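Filed under: Opinion / Home & Habits

A desk needs a trash can on top of it. Mine in Fadinville had one under it for 3 years, and I missed it daily - wrappers, tags, pencil shavings.
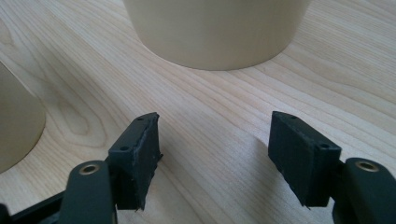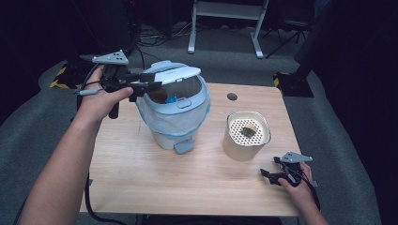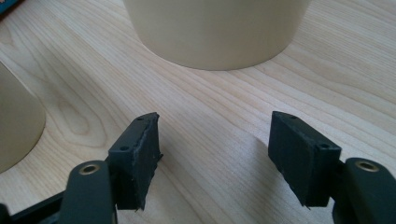 Small cans get dismissed as toys. I think the lid settles the argument. A flip top like the pale one in the second picture, with a pedal at the base and a bag folded over the rim, takes up little more wood than a pot of pens. Empty it at night.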